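Home | Contents | Unit 2 | Glossary | Index

CHAPTER 4
Water in Everyday Places

Think about the last drink of water you had. Did it come from a tap, a bottle, a fountain in a hallway? Did you give it a second thought? This chapter asks you to give it plenty, and we think you'll be surprised how much geography fits in one cup!

Every sip has a route behind it – rain, river or well, treatment, pipe or truck, and finally the place where you fill your glass. In the first half of the chapter we follow that route backward, starting indoors and ending in the hills. In the second half we look at what happens when part of the route fails, and at how towns plan for dry years. 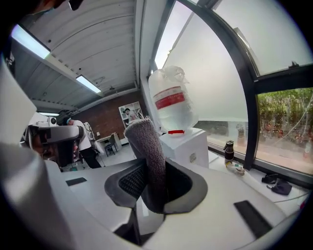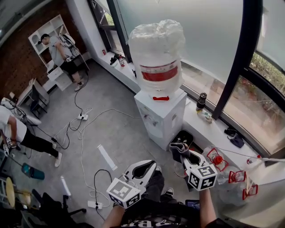
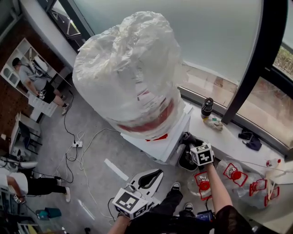
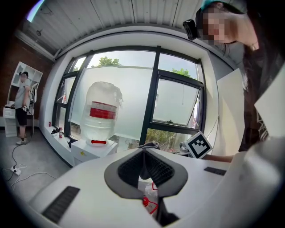 Figure 4.2 Indoors at one site. The second picture shows a water dispenser beside a curved window.

Our main case study is the hill town of Dasar, where Piyumi Akanda and her students mapped 193 places to get a drink, from school fountains to a spring behind the bus station. Their map is wonderful, and you'll make one like it in Activity 2. You'll need a notebook, comfortable shoes and a partner who likes asking questions.

Before you read on, write down where you think your own tap water begins. Keep the page! You'll come back to it at the end of the chapter, when we compare Dasar with its neighbor downstream, Dewan.

Key words: aquifer, catchment, main, reservoir, runoff

Contact the authors | Copyright Miah and Howells | Back to top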